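Print this page | E-mail to a friend
14 shares | 5 comments

Black and white on a student budget: my photography project report
Posted 9/3/20

So my project was to photograph one street, Paewai Road, in black and white for a whole term, and then get the lot down to a set small enough to hang on one wall. I picked it mostly because I live at the end of it and I'm lazy about carrying a tripod. My tutor, Aliki Kontogiannis, said lazy was fine as long as I went out in bad weather too, so I did (a lot of it, as you'll see if you come to the show).

I started in October with my uncle's old Jama, a film camera with a meter that reads high in low light. I lost most of my first roll to that. The shop fronts came out like soup! After that I took a reading off the pavement instead and opened up one stop, and things got much better. I shot film for the street at night and used the college's digital body for the daytime stuff, turning the colour off on the screen so I'd stop getting distracted by red cars.

By the end I had 1136 pictures if you add both cameras together. Of those, 1041 were digital and the rest came off the film, and I wish it had been the other way round, as I like the film ones much more. The grain suits the wet brick, and the street lamps have a soft glow I couldn't get on the digital body however much I fiddled.

Picking was the hard bit. I went through everything once, quickly, and kept 186. Then I got stuck for two weeks. Anitha Kurup from my group sat with me one evening and made me put small prints side by side and say out loud why I wanted each one. If I started going on about how cold I'd been, it went in the no pile. Very annoying, and very useful. 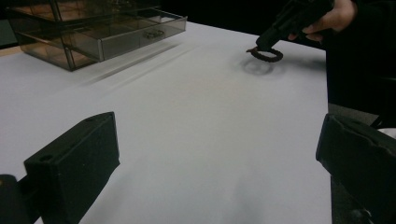
Clear grey drawer unit on a white table, one drawer part open.

The printing I did in the college darkroom on Ison paper, the matt one. I tried the glossy first and it made the skies look like plastic. My tests were all too dark to begin with, because I was judging them under the bright light by the sink, and then they'd look like mud in the corridor where they were going to hang. So I started carrying each test out to the corridor before doing the next one. Slow, but I wasted less paper that way.

For the digital ones I used Jito to change them to grey, and I'd say go easy on the contrast slider. I had a week where everything looked like a comic. Aliki put one of those next to a film print and said nothing at all, and I went back and did them again.

If I did it over I'd shoot less and print earlier. I didn't make a proper print until halfway through, and I learnt more from the first 3 than from weeks of looking at a screen. I'd also talk to people more. There are hardly any faces in the set and it could do with some.

Comments

petra_m: The bus stop in the rain is my favourite, love the light on the kerb.

Old Grain: Which developer did you use for the night rolls?

Anitha K: I stand by the no pile!!

Dev: Is the corridor show open to visitors or just students?

jules: Agree about the matt paper, gloss kills a grey sky.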